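Entryway table (also hall table, landing strip)

An entryway table is a narrow table or shelf kept near the front door of a home. Holds small stuff people carry in and out: keys, mail, gloves, change. Related to the console table, which was first fixed to a wall and had legs only in front. Most sold now are free standing.

History

Halls in older town houses were cold and not much used, just a place to wait. A table there was mainly for calling cards and letters. As houses got smaller the hall shrank and the table shrank with it. In Rivudmont, row houses put up by the Furnival works had a built-in ledge inside the door, 14 inches deep, known locally as a "drop". A few survive, mostly painted over many times.

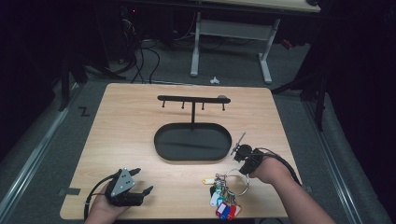 The historian Apolline Gautier, in her survey of Rivudmont interiors, listed 238 houses and found the ledge still in place in 38 of them. Most others had lost it to radiators or, later, to coat closets. Her survey left out the Ganside district, where halls were shared between two families and furniture in them was not allowed under the leases.

Materials and finish

Solid wood, veneer, metal, glass, stone. Pale woods such as ash, birch and maple show less dust but pick up ink and coffee. Oil finishes are easy to patch, lacquer is harder wearing but a deep scratch usualy means refinishing the whole top. Wax needs redoing every year or so, more in a busy house.

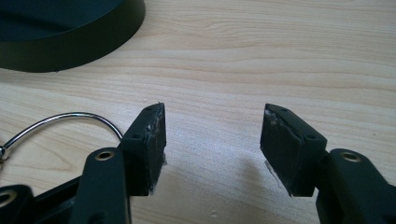 Salt and wet gloves are the usual cause of white rings near the door. Fresh rings in wax often come out with gentle heat and a dry cloth. Older ones, or any that have gone dark, are down in the wood and need sanding. Felt pads under metal objects help, though the glue on cheap ones can leave it's own mark.

Size and placement

Depth matters more than length. 14 inches is common for a hall, up to 24 where there is room to pass. Height is usually a little above that of a dining table, so things can be set down without bending. Doors need to clear it when fully open. Taller tables may be screwed to the wall in homes with small children.

Accessories

Trays, bowls, hooks, letter racks, a lamp. Trays with a raised rim keep coins from rolling off. The Skitine pattern, a shallow dish on three feet, was common in Ganside kitchens before it moved to the hall.
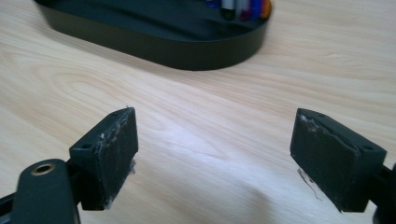
See also

Console table
Coat rack
Mudroom
Umbrella stand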